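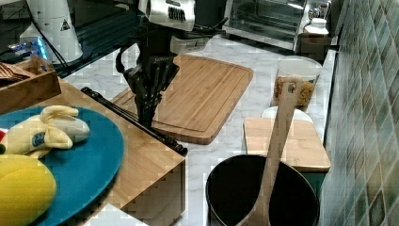 Last changed: 28 February 2026

My aunt left me the kitchen in Udlow and everything in it, bamboo first and foremost. She adored the stuff! Boards, boxes, trays, a box with a drawer in it, all bought from Wieser on the high street over the years and none of it ever thrown out. She left me her toy banana too, which she kept on a teal plate and offered to anyone who came round hungry.

I'd promised to have the worktop sorted by teatime. I started with the long black bar, and got no further for a good while (I was hunting for a screwdriver, and then for my glasses, and then I found a biscuit).

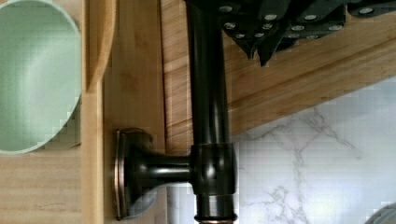

Trollismont Quarterly, Issue 17, page 70

The oval plate on the dark fitting looked like something off a ship, and I told it so. I talk to things when I'm on my own. She did as well, mostly to the toaster, and she always swore it was the better listener of the two of us.

Then I pulled the drawer open, half expecting string or old stamps or the letter everyone in the family believes she wrote.
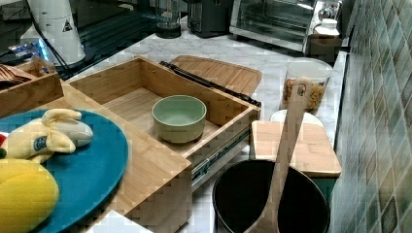

A green bowl, and no letter. I stood there feeling rather silly, and then I remembered her eating porridge from it the winter I stayed, standing up, coat on, telling me about a man called Endico who had once asked her to marry him on a ferry. She'd said she would think about it. She was still thinking about it at 70, as far as I know.

So I rang the only person who might tell me whether she'd ever written anything down, and asked straight out about the letter. 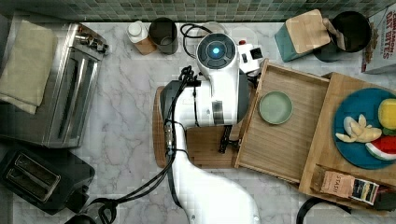
Oh, she wrote it all right, said Ingeborg Rainer, and then she made a shopping list on the back and left it in the grocer's.

I laughed until I had to sit down. Then I put the kettle on and asked her what had been on the list.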